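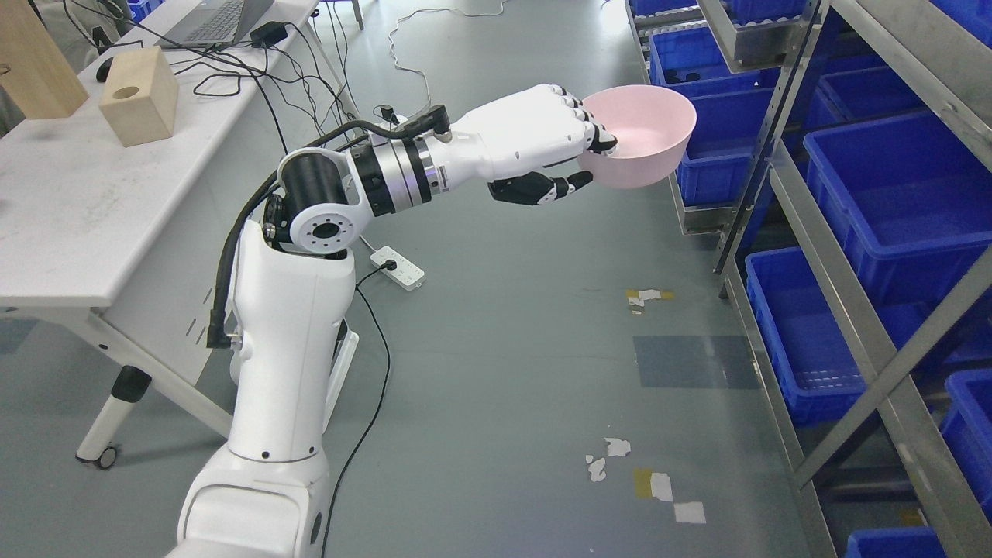 *A pale pink plastic bowl.*

**Plastic tableware** is the general name for plates, bowls, cups and serving pieces molded from plastic and meant for repeated use. It is common in homes with small children, in school cafeterias, in hospitals and at campsites. Disposable plates and cups are usually treated as a separate class of goods.

## Materials

Most reusable pieces are made from melamine resin or polypropylene. Melamine is hard and glossy and feels close to ceramic, but it is generally unsuitable for microwave ovens. Polypropylene is lighter and slightly flexible. It is shaped by injection molding, while melamine is pressed as a powder in a heated mold. Color is normally mixed into the material before shaping, so a scratch does not expose a different shade underneath.

## History

Early plastic cups and plates were sold in the 1920s and 1930s, many of them for picnics. Melamine dinnerware became popular in American homes after World War II and lost ground from the 1970s onward as cheap stoneware and microwave ovens spread.

Regional makers were common during the same period. Westura, a molding company in Nolville, began with a line of 10 shapes and later offered them in 5 colors. Its best-known pattern, Ravinden, was drawn by the designer Jana Wegener and had a low, wide bowl with a rolled rim. The company closed its dinnerware department when orders from school districts fell, and the molds were sold to Tetteh, a supplier of kitchen goods.

## Storage and care

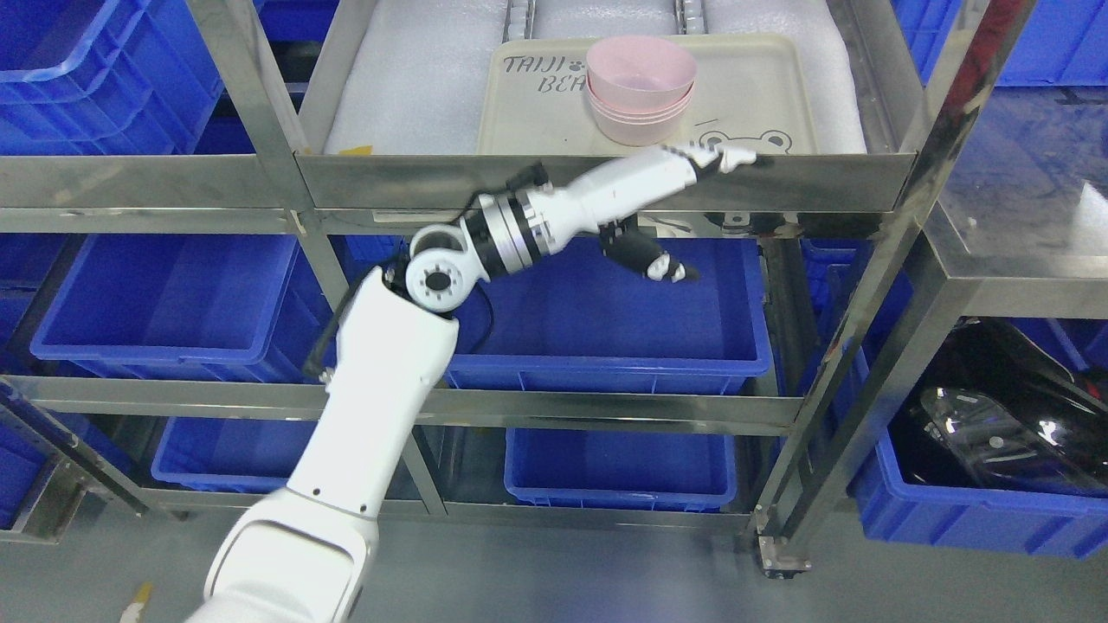
Large kitchens keep bowls and plates stacked by size, with the heaviest pieces on the lower shelves. Pieces should be dry before stacking – trapped water leaves marks and can cause odors. Abrasive pads dull the surface, and tomato sauce, coffee and tea may stain it. Cracked or deeply scratched pieces are normally thrown out.

## Collecting

Older melamine is collected, mainly by pattern and color. Kazimír Vrabec's price guide to Nolville dinnerware lists 300 pieces, 200 of them from the Ravinden pattern. Lidded sugar bowls and divided serving dishes bring the highest prices, and knife marks lower the value of a plate.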